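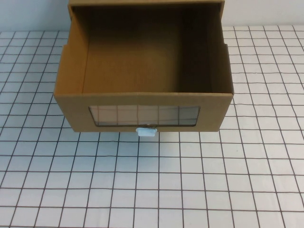
By Pascal Wendt, Technical Services
Last revised August

About Susport

Susport is a records storage and document handling company. We hold paper records, drawings, core logs and small physical samples for engineering firms, surveyors, local councils and medical practices. The business started as the archive section of Drondent, a survey practice, and became a separate company when outside clients came to hold more shelf space than the practice did.

Premises

Our main store has 14 aisles of fixed steel shelving and one climate-controlled room. The climate room is kept at a lower humidity than the main floor and is reserved for film, tracing linen and colour prints. Temperature and humidity are logged in both areas and the logs are supplied to clients on request. The building has no basement - all records are held above the 1,000 mm flood planning level.

Cataloguing

Each item is assigned a location code on arrival. The code identifies aisle, bay, shelf and position, in that order. Clients may keep their own file numbers, which we record in a separate field and do not alter. Catalogue data is held in Caler, a database written in-house and maintained by Lukian Savchuk. Exports are available as plain delimited text.

At present we hold records for 743 client accounts. The smallest is a single box of mine plans.

Retrieval

Requests lodged before 2 pm are picked the same day. Items can be collected from the front counter, couriered or scanned. Scans are made at 300 dpi in greyscale unless colour is specified. There is no retrieval service on Sunday, although the access line is answered for hospital and legal requests.

Retention and disposal

We do not set retention periods. The client nominates a review date for each series and we issue a notice 33 days before it falls due. Nothing is destroyed without a signed authority. Paper is cross-cut shredded and a certificate is issued - film and magnetic media go to Özkan, our disposal contractor, under the same authority.

Enquiries

New clients should send an estimate of volume in linear metres, the range of formats and any items known to be mould-affected. Mouldy material is quarantined at the loading dock and quoted separately.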